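Index fund weighting: how does free float change a stock's share of the index?

Asked by arkholm_reader

I hold a fund that tracks a small national index with 30 members. The fact sheet says the index is "free-float adjusted, capped." One of the holdings is Mendoza, a bank with a large family stake. By total market value it should be the second largest name in the fund, but it shows up well down the list. The family sold part of its stake in January and the weight in the fund did not move for weeks, even though the price hardly changed.

Is this an error in the fact sheet, or does the index provider count only some of the shares? And when is the change supposed to show up?

Posted by sanierledger

The provider counts only some of the shares. Full market value is the share price times all shares outstanding. Free-float market value is the share price times the shares that ordinary investors can be expected to trade. Stakes held by founders, parent companies and governments are usually left out, subject to a threshold set in the index rules.

Say a bank has 131 million shares and the family holds half of them. The float factor is 0.5, so the index counts 65.5 million shares. Another bank at the same price with 100 million shares and no controlling holder has a factor of 1 and gets the larger weight, although its full market value is lower.

The timing depends on the rule book. Most providers do not update the float factor on the day a holder sells. They collect the changes and apply them at a scheduled review. A common arrangement looks like this:

1. The holder files notice of the sale.
2. The provider calculates a new factor as of a cutoff date.
3. The new factor takes effect after the close on the review date.

If the sale was filed after the cutoff, it waits for the next review. Some providers also round the factor up to a fixed band, and a small sale may then produce no change at all. Look in the methodology document under "float bands" or "investability weight." The fact sheet will not have it.

Posted by Alari

Had the same thing with a telecom stock. It sorted itself out at the next review. Fund fact sheets are often a month old anyway, so check the date at the bottom.

Posted by tracking_diff

The first reply covers float. The cap is a separate step – it is applied after the float adjustment. If the cap is 10 percent, any stock above that is cut back to 10 percent and the excess is spread over the uncapped names in proportion to their float value. The redistribution can push another stock over the limit, in which case the step is repeated.

Between reviews the cap is normally left alone, and a stock can drift above it on price. A weight of 11 percent in a capped index is no sign of a mistake.

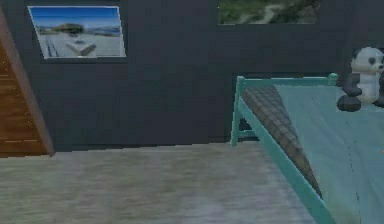

For the original case, compare the fund's published weight with the index provider's own constituent file for the same date. If the two agree within a few hundredths of a percent, the fund is tracking properly and any remaining question is for the provider. If they differ by more, check whether the fund uses sampling and holds only part of the index.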